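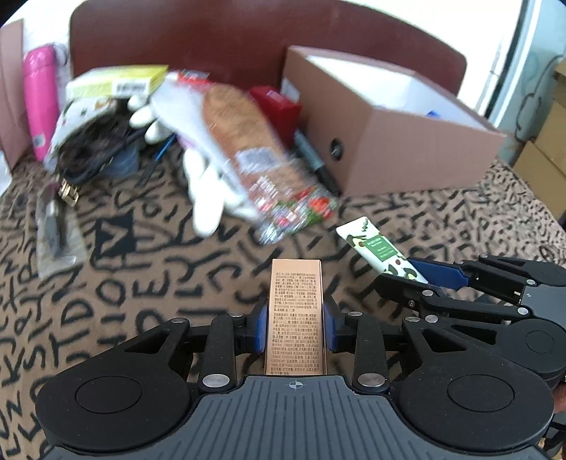

Tivbridge，2021年6月1日

文／栗子

先跟大家报告一件事：我配老花镜了。

上期通讯发出去以后，有好几位读者来信问，为什么那期的错字特别多，“未来”印成“末来”，“已经”印成“己经”，还有一处把“兔费”送进了标题里（免费！是免费！）。我当时还嘴硬，回信说是排版软件的问题。后来自己把那一期打印出来，拿到窗边，胳膊伸得老长，一行一行地看，越看脸越热。软件是无辜的。

说起来这事有苗头很久了。最早是药盒、调料盒上的字，密密麻麻挤在一面小纸板上，我得把盒子拿远，再拿近，再拿远，像吹长号一样。家里人问我在干什么，我说在看配料表。她说你看了五分钟了。我说配料比较多。后来是线头穿针，再后来是手机，字号一级一级往上调，调到坐我旁边的陌生人都能跟着读我的消息。有一回坐公交，旁边一位大姐替我念了出来：“晚上买豆腐，要老的。”她还很热心，补了一句，说终点站那家的老豆腐好。我去买了，是挺好。

可我就是不肯去配眼镜。我从小视力好，是全班坐最后一排也能看清黑板角落值日表的那种人，体检的时候医生指哪儿我答哪儿，心里得意得不行。眼睛好这件事，不知不觉成了我对自己的一个印象，跟会做糖醋排骨、不会唱歌放在同一个抽屉里。现在要把它拿出来扔掉，舍不得。

五月里终于撑不住了。我在旧书摊上买了一本植物图谱，1123页，厚得可以拿来压咸菜，摊主还送了一根绳子帮我捆好。我一路抱回家，洗了手，泡了茶，郑重其事地翻开，结果图是清楚的，图下面的字全是灰的，一条一条的小虫子。我换了三盏灯，又把台灯抱到餐桌上，最后用手机把书页拍下来放大了看。一本书花那么大力气抱回来，再拍成照片看，我坐在那儿觉得自己傻透了。

第二天就去了Prumunar。住Skiltadley那一片的读者应该都知道这家眼镜店，夹在裁缝铺和水果店中间，门脸很窄，里头倒是挺深。我以前路过无数次，从来没往里看过，总觉得跟我没有关系。

验光花了40分钟，比我想的久得多。先是看气球（一条路，尽头一个热气球，一会儿清楚一会儿糊，配过眼镜的朋友都懂），然后戴上那副沉甸甸的试镜架，一片一片往里插镜片。“这个清楚还是这个清楚？”“第一个。”“那这个呢？”“呃……再来一遍？”我这个人最怕选择题，总疑心自己答错了，答错了就要戴一副错的眼镜过好几年。验光的师傅很有耐心，说没有标准答案，看着舒服就行。我还是紧张，手心出汗，最后几题差不多是凭良心答的。

然后师傅递给我一张测近视力的卡片，最下面一排小字，我以前大概会说“那是装饰花边吧”，这回一个一个全蹦出来了。真的是蹦出来的！黑的，锐的，笔画是笔画，点是点。我就那么举着卡片，把上头能读的都读了一遍，连印刷厂的地址都读了。师傅问我感觉怎么样，我说原来这里还写着邮编。

镜架选了很久。我一开始拿了一副细金丝边的，戴上一照，活像要找学生家长谈话。又试了一副大红的，家里人在手机那头看了照片，回了三个句号。最后定的是一副深绿色的半框，圆圆的，有点笨，架在鼻梁中段，看近处从镜片里看，看远处从镜片上头看。镜片加镜架一共235块，送一块眼镜布和一个硬壳盒子。我觉得值，不过我也没有比过别家，大家别拿我的话当行情。

取眼镜那天我没有直接回家，绕到Akinola坐了一会儿，要了一杯豆奶咖啡，把菜单从头看到尾。这家我去了八年，头一次知道他们菜单背面有一段话，讲店里的面包用的是哪种酵头，养了多久，还有一行更小的字，说自带杯子可以减价。八年！我每次都带着自己的杯子，每次都付了全价，店员大概以为我不在乎。我拿着菜单去柜台问，店员说对呀，一直有的呀。我没好意思提过去的事，从那天起开始享受减价。

回家以后就更不得了了。我把厨房的柜子打开，把每样东西的小字都看了一遍，像是搬进了一个新家，跟邻居挨个打招呼。有一罐我一直当成甜椒粉撒的，罐子上写着“微辣”，难怪我总说自己最近口味变重了。一包木耳写着要泡多长时间、泡好了要及时吃完，我从前都是泡到想起来为止（不要学我）。洗衣液的瓶子上画着一个刻度表，我倒了这么多年，一直是按“满机”的量倒的，洗的经常只有两件衬衫。还有一袋芝麻，保质期的那行字我看清楚以后，默默把它请出了家门。

家里人说，你这不是配眼镜，你这是查账。

也有不那么愉快的发现，得老实交代。第一，灶台边上的瓷砖缝。第二，我自己的脸。戴着老花镜照镜子这件事，我建议大家做好准备再做，或者不做。我凑近了看见眼角那些细纹，还有下巴上一根不知道什么时候长出来的、很有主见的白毛，当场就把眼镜摘了，世界立刻又柔和了。我妈以前常说，人老了眼睛花，是老天爷体贴。那时候我觉得她在说俏皮话，那天站在洗手间里，我想给她打电话，但是已经很晚了，就没打。第二天打了，她第一句话是：“早跟你说了去配。”

戴了这些日子，攒了几条心得，给同样在伸胳膊的朋友参考，都是我自己摔出来的，跟专业意见没关系。

下楼梯一定摘掉，或者低头从镜片上面看。我头两天忘了，台阶忽高忽低的，像踩在棉被上，扶着栏杆挪了下去，被一个背书包的小孩超了过去，她还回头看我。

眼镜绳这个东西，我原先打死也不用，觉得一挂上就正式进入另一个阶段了。现在我挂了，是一条编的麻绳，很丑，很好用。没有绳子的那个星期，我每天有一部分人生是在找眼镜，找到的地方有：冰箱里、米桶盖上、我自己头顶上（两次）。

看一阵子就歇一歇，往远处看看。我窗外正好是一排悬铃木，现在叶子长得很密了，以前光觉得绿，最近发现树干上那一块一块的皮掉得像地图。这个跟老花镜没关系，远处我本来就看得清，只是从前不太抬头。

还有就是，要是你已经到了拿着药盒往灯下凑的地步，先去正经验一次光吧。我原来打算在超市的架子上随手拿一副，师傅一测，我两只眼睛的度数不一样，左边比右边要多一点。随手拿的那种两边一样，怪不得我之前偷偷试过家里长辈的，戴一会儿就头晕，还以为是饿了。

那本植物图谱我现在每天晚上看几页，看到蕨类了。蕨类好多，名字都很好听，凤尾蕨、铁线蕨、贯众、狗脊。图下面的小字写的是产地和习性，有的还写了旧时的俗名，用的是更小一号的字，从前那位作者和排字的人费了多少工夫在这些地方，我差点就都错过了。有一页的边上还有前一位主人用铅笔写的批注，很轻，就两个字：“见过”。我翻到后面，隔几页又有一个“见过”。现在看到这两个字我就高兴，还专门翻回去，把前面没看见的补看了一遍。批注最多的是水边的那些，我猜那位住得离河不远，也可能只是喜欢水。

至于本刊，从这一期起，我校对的时候戴着眼镜，校两遍，第二遍打印出来从最后一段往前倒着看（这个办法是一位读者来信教的，说倒着看就不会被自己写的意思带着跑，真的管用，谢谢您）。上期的错字都已经在网上那一版改过来了，纸版没有办法，收到纸版的朋友请拿笔自己改一改，“兔费”那处要是觉得可爱，留着也行。

另外有读者问能不能把纸版的字放大一号。从前我会回信说版面不够，现在我完全站在你们这边了。下期试着放大，页数不变，那就得少登一点内容，我打算先砍我自己的栏目，所以下期这里会短一些。想看长的请来信抗议，手写的也欢迎，多小的字我都看得见。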